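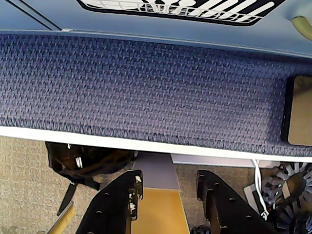

Used bookstore on Laten Street reopens with more room for readers

Siltance Books opened its doors again in October, two blocks from its old storefront on Laten Street. The new space used to be a shoe repair shop. Owner Meenakshi Garg said she signed the lease after her former building was sold.

"I looked at smaller places first," Garg said. "Then a customer told me this one was empty, and it had a back room. I'd wanted a back room for years."

The store carries over 3000 used titles, mostly fiction, cookbooks and local history. A small section of new books by area writers sits near the register. Most paperbacks sell for under $8.

The back room will be used for readings and a monthly book club run by Tumelo Van der Merwe, a retired high school English teacher. The club met at the public library while the store was closed. Van der Merwe said attendance dropped during that time, partly because the library meeting room closes early.

"People like to stay and argue," he said. "At the library we'd be putting our coats on halfway through the last chapter."

The first club meeting in the new store starts at 7 p.m. and is free. The group is reading short stories this season, and copies are held at the counter for members.

Garg has also started a trade program. Customers who bring in 15 books in good condition get store credit, which can be used on anything except new releases. Textbooks and encyclopedias are not accepted.

Omprakash Bhatia, who runs the tailor shop next door, said foot traffic on the block has picked up since the bookstore moved in. "They come in with a bag of books and remember they have pants to hem," he said.

Siltance Books is open from 10 a.m. to 6 p.m. and stays open later on event nights. Parking is available behind the building, with the entrance off Chauhan Avenue.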